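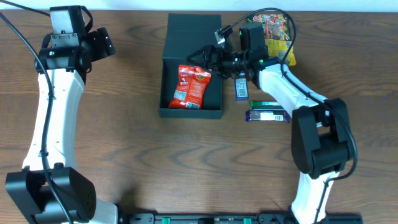

Ekwood wants to know whether anyone here has a written rule for when a person may put a hand into the working area. We run a pair of small table-top arms at our makerspace in Pindby, packing snacks into boxes, and every helper seems to do it differently. One person pauses the program, one hits the stop button, and one just waits for the arms to look still and reaches in. I'd love a single page we can stick on the wall. Do we need to follow the full industrial standards for something this small, or is there a sensible middle way?

Posted Tuesday, December 20, 2022

Uzor

Great thing to be asking, and a lovely project! The short version of our house rule is: stopped, then hands. "Looks still" doesn't count as stopped. An arm that is waiting for its next command looks exactly like one that has finished, and it can set off again with no warning at all.

On standards, have a look at ISO 12100 for the general way of doing a risk assessment, and ISO 10218 for industrial robots. You may find plenty in them that doesn't fit your bench, but the risk assessment part works at any size and it's really quite fun to do as a group. Go through every job a person does near the arms (loading, clearing a jam, swapping the box, tidying cables) and write down what could pinch, pull or fall.

Our own sheet has 7 lines and these are the ones I'd keep:

Stop button within reach of whoever is standing at the table, and tested at the start of each session.
One person in charge of the program. Only that person says "clear" and only that person restarts.
Long hair tied back, lanyards off, sleeves up.
Cables checked through the full reach of both arms before the first run.
New programs run slowly the first time, with nothing in the grippers.

With two arms, do the slow run with both moving together - ours behaved beautifully one at a time and then met in the middle over the box.

Zollonitz

We just use tape on the table. Works fine.

Uzor

Tape is good for showing people where the arms can reach, and I'd happily add it to the list! It won't stop anything moving though, so please keep the button as well. Also check what your stop button does to the arms. If it cuts the power, some will drop whatever they're holding and sag on to the table, so try it from a low position first and write the result on the sheet.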